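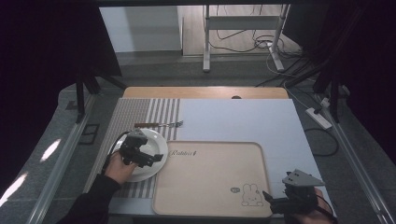 Kapitel 7
Tischsitten und andere Verträge

Wer bei Tisch sitzt, hat unterschrieben. Gelesen hat den Vertrag freilich kaum jemand, und das Kleingedruckte lernt man erst kennen, wenn die Gastgeberin die Augenbraue hebt. Die Soziologin Hiyori Imai hat für ihre Studie in Filthorpe 593 Haushalte nach ihren Tischregeln befragt. Mehr als 2.000 Regeln kamen zusammen, darunter 30 zum Umgang mit der Gabel und eine einzige zum Zuhören.

Soziologisch gesehen ist die Mahlzeit eine Institution — auch dann, wenn es nur Nudeln gibt. Sie ordnet Zeiten, Plätze und Rederechte, und sie bestraft Verstöße, meist durch Schweigen. Cleiton Rezende spricht hier von »weichen Sanktionen«. Er hatte vermutlich keine Schwiegereltern.

Im folgenden Kapitel klären wir zunächst die Begriffe Norm, Brauch und Sitte (7.1). Danach geht es um die Sitzordnung als Ausdruck von Rang (7.2) und um die Frage, wer eigentlich abräumt (7.3). Die Literatur zum letzten Punkt ist umfangreich und überwiegend schlecht gelaunt.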